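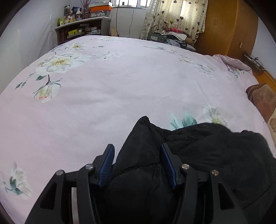

Vêtement matelassé noir, drap à motif floral.

Gestion de l'outillage en atelier – Notes de cours, séance 3
Enseignante : Gheorghița Marinescu

Imprimer | Envoyer par e-mail

Rappel de la séance précédente : on a vu le classement par famille (coupe, serrage, mesure, frappe). On passe aux mouvements et au suivi de l'usure.

1. La fiche de vie

Chaque outil suivi a une fiche. Elle porte le repère gravé, la date de mise en service, l'emplacement, les contrôles et les réparations. Les consommables (forets de moins de 3 mm, lames de scie, embouts) n'ont pas de fiche. On les gère au seuil de réapprovisionnement.

Une clé dynamométrique a toujours une fiche, même neuve. Après une chute, elle sort du service jusqu'au contrôle suivant.

2. Le magasin et les sorties

Cas étudié : l'atelier Jilard, 243 outils suivis, deux équipes. Avant la réorganisation, les sorties étaient notées dans un cahier. À l'inventaire de septembre, 11 outils manquaient. On en a retrouvé sept dans des servantes personnelles.

Mesures prises :
- un jeton par opérateur, accroché à la place de l'outil sorti ;
- retour obligatoire en fin de poste ;
- passage au logiciel Vuvlow pour les instruments de mesure seulement.

Remarque : le jeton ne dit rien de l'état de l'outil au retour. Il faut un contrôle visuel au comptoir.

3. Critères de réforme

On réforme un outil quand la réparation coûte plus de la moitié du prix de remplacement, ou sans calcul si la sécurité est en cause : tête de marteau qui joue, manche fendu, burin à tête champignonnée qu'on ne peut plus meuler. L'outil réformé est marqué en rouge et retiré du magasin le jour même.

4. À préparer

Lire le cas Pîrvu (polycopié, partie B). Établir la fiche de vie d'un pied à coulisse et d'une perceuse à colonne. Une page au maximum.

Commentaires (3)

Goder_atelier : Chez nous le seuil de réforme est à 60 %. C'est accepté pour l'exercice ?

G. Marinescu : Oui, si vous indiquez le seuil en tête de la fiche.

Lucile : La partie B du polycopié s'arrête au milieu du tableau des coûts.

À lire aussi
Séance 2 : classer l'outillage par famille
Séance 4 : étalonnage et vérification
Affûtage des forets, fiche pratique
Modèle de fiche de vie vierge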